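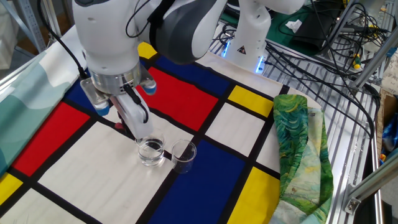
The tablecloth man of Skeltville

Suleiman Edet would like it known that he did not set out to own this many tablecloths. "I came to the trade through curtains," he says, in the tone other people use for prison. He has been printing cloth for tables for 17 years now, the last seven of them under the name Grurkmont, from a unit behind the tyre place in Skeltville. There is a bell. It doesn't work. You bang on the shutter until the radio goes down.

The cloth he is best known for, in so far as anyone is known for a tablecloth, is the one with the thick black lines and the blocks of red, blue, yellow and white. He calls it the Grid. His customers call it the Mondrian, and he has given up correcting them.

"Well, it's not a copy of anything. I drew it on the back of a gas bill. But if you put a black line next to a red square, people have already decided who did it, and it's a compliment, so I take the compliment and I sell them the cloth."

The drawing took an evening and the printing took most of a winter. The trouble was the black. On the first run from Lynch, the mill he used then, the lines bled into the white and the whole thing looked, he says, like a window somebody had cried on. He sent it back. It came back to him worse. In the end he moved the job to Nivetti, who charge more and answer the phone, and the lines have been straight since.

What about the white? Surely a white block on a tablecloth is asking for it.

"Asking for beetroot, yes. Everyone says that. But you want somewhere to put a thing down and see it. Put a glass on the blue and it takes the blue. Put it on the white and you've got a glass." He has strong views on glassware, most of which concern other people's. He likes it small and plain, with nothing etched on it, and he will make an exception for anything out of a laboratory.
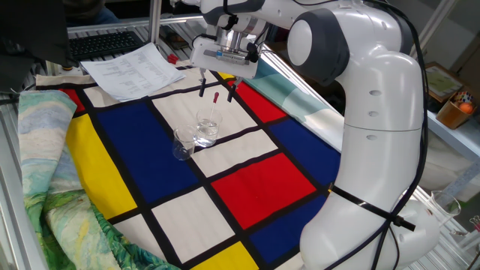
He keeps returning to the matter of water. A cloth has to be looked at with water standing on it, he says, never mind wine, because clear water in clear glass shows up a muddy colour quicker than anything. He learned this from Mairéad Horgan, who taught chemistry for years before she and her husband Declan took a stall at the market, and who still can't pass a beaker without checking the level in it. She bought the first Grid he ever sold. She beat him down on the price as well.

"She told me the yellow was too loud. I said it's meant to be loud, it's yellow. She said she'd have it anyway."

The painterly ones are a sorer subject. These are the cloths with the brushstrokes, all greens and yellows and blues, which he admits are there for customers who come in for the Grid and lose their nerve. They fold well and they hide a stain. They outsell it, too, and he tells me this while looking at the floor.

"Colm Hayes does my books, and every February he asks me why I don't just print the swirly ones. I've no answer for him. I don't dislike them. I had one on my own kitchen table for a year. You could lose a sandwich on it."

He layers them at home, one over the edge of another, which he claims is a style and which his family claims is laziness. I ask whether he irons. He looks at me for a while.

"Steam. From the back. And only for visitors."

The order book lives in a biscuit tin. Last year it came to 859 cloths, 52 of them to a single hotel whose manager, Ultan Ó Néill, wanted the Grid in brown. He was talked out of brown over two lunches and a phone call. He is, I am told, very happy with the red.

Next is a round one, which has been giving him bother. Straight lines don't care for a circle, and every version so far has ended with a sliver of blue at the hem that looks like a mistake. He has tried cutting it smaller. He has tried moving the grid over by a hand's width, and then the sliver turned up yellow on the other side.

"I might leave it in," he says. "Charge extra."

Grurkmont's unit is open most mornings. Bang on the shutter. Prices were correct on 2/6/23 and he says he has no plans to look at them again.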